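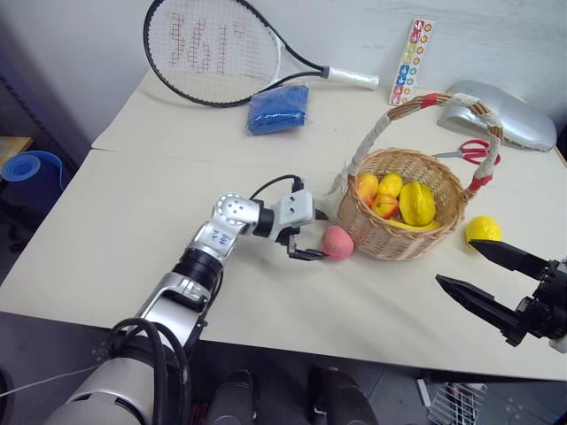 1/ Fechámos a primeira versão do orçamento para a segunda célula bimanual. Ficam aqui as contas e os critérios, para quem estiver a planear o mesmo.

2/ O preço de tabela do braço engana. Na proposta da Matton, a garra é faturada à parte: 1235 € por unidade, sem dedos de substituição. São 2 por célula. Dá 2470 € antes de IVA e transporte.

3/ A Zuvberg vende o conjunto punho + garra por 2626 €. Mais caro à cabeça, mas traz cablagem e calibração de fábrica. Falta-nos confirmar se o conector é compatível com o controlador que já temos.

4/ Cablagem: prever linha própria no orçamento. Os cabos passam por fora do braço, fazem laço junto às juntas e são consumíveis. Da primeira vez metemo-los em "diversos" e correu mal.

5/ Dedos: a tarefa é fruta e cesto. Um pêssego e um limão pedem aberturas e forças diferentes. Pedimos à Cloker cotação para dedos com revestimento macio, lote mínimo de 10 pares. Prazo: dezembro.

6/ Mesa e objetos: custo residual. Toalha lisa, cesto de vime, fruta variada. Não vale a pena pedir três cotações para isto.

7/ Manutenção: o contrato da Mac an tSaoi cobre juntas e punho, exclui garras e cabos. Ou seja, exclui o que mais trocamos. Pedimos revisão da cláusula.

8/ Pendente: resposta da Zuvberg sobre o conector. Sem isso não há encomenda. Atualizo o fio quando chegar.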